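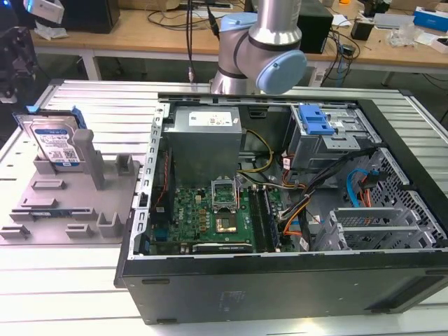

Teaching a robot arm to refit a hard drive
Student project report, Jiltholm workshop

1. Aim

Our group wanted to find out how well a robot arm could learn one step of computer repair from a person steering it. The step we picked was moving a hard drive between a holding tray and the bay of a desktop tower. It is a small job for a person, but the drive has to go in straight and the blue plastic carrier leaves little room for error.

We compared two ways of showing the task. In the first, one of us took hold of the arm and moved it by hand through the whole path. In the second, the operator sat at a desk and drove the arm by remote control, using software called Zokano, which also saved the joint positions and the camera pictures.

2. Setting up

The tower lies on its side with the side panel off, so that the arm can work from above. The tray stands to the left of it. The first version of the tray held the drive flat, and the fingers could not get far enough round it. The second version, which we called Fonseca, holds the drive upright in a slot.

Each run started from the same arm position. We put the tower back against the same marks on the table before every run, and later in the project we began shifting it slightly on purpose so that the recordings were not all alike.

3. Recording

We kept 93 runs out of all those we recorded. A run was thrown away if the operator had to stop and start again, or if the drive was dropped. A typical run came to some 3,340 saved steps. Seven of the kept runs were done by hand guiding and the rest by remote control.

Hand guiding was quicker to learn. Its drawback was that the person's arms and head kept getting in the way of the cameras, and those pictures were of little use for training. Remote control took most of an afternoon to get used to. The hardest part was judging depth, and all of us ended up relying on the wrist view for the last few centimetres.

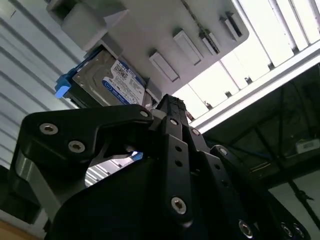

Figure 2. Wrist view, with the gripper close to a drive in the grey rack.

The slow, careful approach near the drive shows up in the recordings as long stretches with hardly any movement. We trimmed the longest of these before training.

4. Questions from the project review

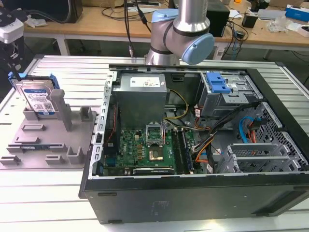

Why not record every run by hand guiding, if it is easier to learn?

The cameras need a clear view of the drive and the tower, and a person standing at the arm blocks it. Remote control keeps the operator out of the pictures, so what the robot sees in training is closer to what it will see when it works alone.

5. Next steps

The recordings will be passed to the Cliltilport group in April. We would like to add runs in which the operator corrects a crooked grip, as we have very few of those.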